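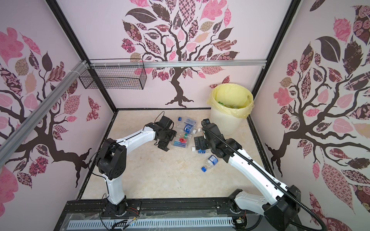 Custora Two-Arm Teaching Cell

Teach a pair of arms a job by moving them yourself. Grab the leader handles or drive from the remote console, do the task, save it, do it again. No code needed for the teaching part.

In stock. Ships on one pallet plus a crate for the walls.

What you get

2 follower arms, each with parallel-jaw gripper, mounted to the front beam
2 leader arms (desk clamp, sold with the cell, not separately)
Rear posts, side and back walls, floor panel
Aluminum cross rails for the back and side
Slotted cable tray with clear cover
Wire mesh basket, hangs on the rail
Power supply, stop button, cable set
Odoi recording software, one seat

Not included: computer, bin, bin bags, bottles or other task items.

Two ways to teach

By hand. Switch the follower to float mode and push it where you want it. Good for single-arm work, good for slow careful moves. Both arms at once by hand is tough for one person, get a second pair of hands or use the leaders.

By remote. Sit at the leaders, move them, the followers copy. Gripper follows the trigger. This is what most customers use for anything with two arms. Console can be in the next room if you run the long cable (see Options), but keep a view of the cell, either a window or a screen.

You can swap between the two in the middle of a session. Each take gets tagged with the method used so you can sort later.

Starter task: bottle clear-up

We suggest this one first. Plastic bottles on the floor panel, lined bin in the back right corner, arms pick and drop. Sounds easy. Clear bottles roll, they lie across one another, and labels face every which way, so the person teaching has to make real choices about which one to lift first and with which arm. The left arm has a longer trip to the bin, so a lot of people nudge or pass bottles over to the right. Either is fine, just pick one way and stick to it or your takes will be all over the place.

Tips from our bench:

Start with one bottle. Then a small pile. Move them between takes, don't put them back in the same spot.
Caps on. An uncapped bottle squashes and slips.
Grip across the body, not the neck, unless you teach neck grips on purpose.
Fold the bag rim well over the bin edge. Loose plastic catches on fingers.
Empty the bin before it fills up, the drop hight changes otherwise.
Fumbled a pick? Keep going and recover. Mark the take as "recovered" in Odoi, don't delete it. Those are useful.
Stop and delete only if an arm hits the beam or a post.

How many takes? Depends on the job. 400 is our usual number for the bottle task, split over several short sessions. Tired hands make bad takes.

Walls

Standard wall set is plain gray. Printed sets available, including Wustard Orchard (pink with patterned trees, dark trunks, busy leaves). Bought mostly by people who want takes with a background that isn't blank. Panels lift out for swapping. Do not swap with arms powered.

Floor panel is a light marble look with black edging. Wipe with a damp cloth. No solvents, it takes the finish off.

Setup

Allow 9 hours for first build, two people. Most of that is walls and cable routing.

1. Put the beam together and level it before the arms go on.
2. Bolt arms down, left then right. Check the stop button works befor anything else.
3. Run cables along the tray, fit the cover last.
4. Hang the rails. Cable ties are fine for holding a slanted side rail in place, tighten and trim.
5. Pair leaders to followers in Odoi. Left to left. Sounds silly, people get it wrong.
6. Slow mode for the first session.

Options

Long leader cable
Extra Odoi seat
Cadano soft finger tips, pair (better on thin bottles and bags)
Wustard printed wall sets
Foot pedal for start / stop / save take, strongly recommended, saves letting go of the leaders

Common questions we get by email

Can I teach with one arm only? Yes. Park the other, lock it in Odoi.

Will takes from an older Custora cell load? Yes if the arms are the same model. Wall color doesn't matter to the file.

Do the arms know the walls are there? Only if you enter the limits at setup. Please enter them.

Can kids use it? No.

Returns

Unopened options, fine. Cell itself, contact us first, restocking fee applies. Arms that have been opened up by the customer can't come back.

Orders placed in August go out in September, the shop is closed for part of the month. Quotes by email same as always, include your shipping address and which wall set you want.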